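Sekwood pad slip fault

The Sekwood pad slip fault was a fault in the finger pads of a two-finger gripper made by the firm Cona and used for handling fruit. Under certain conditions the ribbed pads moved a little on their backing while the gripper was closed, and the fruit turned or dropped. The fault takes its name from the Sekwood packing hall in Clorkville, where it was first reported. It was made public in a notice of June 15, 2019, and a corrected pad was supplied from July of the same year.

Background

Grippers with two fingers moved by linkages are common in fruit handling, as one tool can close on objects of very different size. The finger carries a soft pad, and the ribs of the pad give friction against the peel. The pad must hold by friction only, for the peel of citrus fruit is easily marked by strong pressure. In hand-held form, the same kind of gripper is used by a person to show or test a grasp before it is given to an automatic arm.

A usual test is to lift fruits of several sizes over a plate. A large orange loads both pads near the middle, and a slip can be noticed as a slow turning of the fruit.

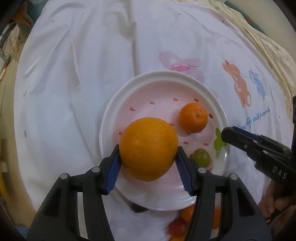
Chiang, in a written comment to the notice, objected that an orange is too easy a fruit for this purpose, and that a pad can pass with it for weeks and still fail with a grape on the first morning.

Description of the fault

The pad was fixed to the finger with an adhesive layer. When the layer became old, the lower part of the pad could come free while the upper part remained fixed. From outside the pad looked normal. When the fingers closed, the free part moved under load and the ribs were no longer parallel to those of the opposite pad. The controller measured only the position of the fingers, so it registered a correct grasp and continued with the lift.

At Sekwood the pads had been in use for around 4,000 closings when the first drops were noticed. The operators first suspected the fruit, which had been washed with a new product, and then the air humidity in the hall. Both explanations were given up after 8 grippers were opened and the free pad edge was found in all of them.

Small round fruit showed the fault more clearly than large fruit. A small fruit touches only a few ribs, and even a short movement of the pad is enough to push it out – usually downward and to one side.

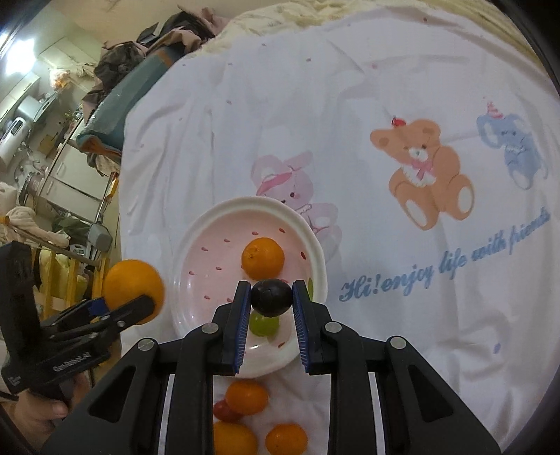

Why was the force not simply increased, asked one reader of the notice, if the fingers had strength left? The reply from Cona was that more force made the pad move further, and that it also damaged soft fruit.

Safety

No person was injured. The notice nevertheless treated the matter as a safety one, for a practical reason: after a drop, operators at Sekwood had the habit of reaching between the fingers to take the fruit out while the gripper was still powered. The fingers could close again within this time. The notice asked that power be cut before any hand enters the space between the fingers, and that this rule be also kept with hand-held units.

Correction

The new pad has a lip which is clamped under a metal strip, and adhesive is used only to prevent dust from entering. Pads of the old type had to be pulled by hand at the lower edge every 10 days and replaced after 90 days, whether worn or not. The old type was later withdrawn.

See also

Grasp detection
Friction pad
Clorkville packing hall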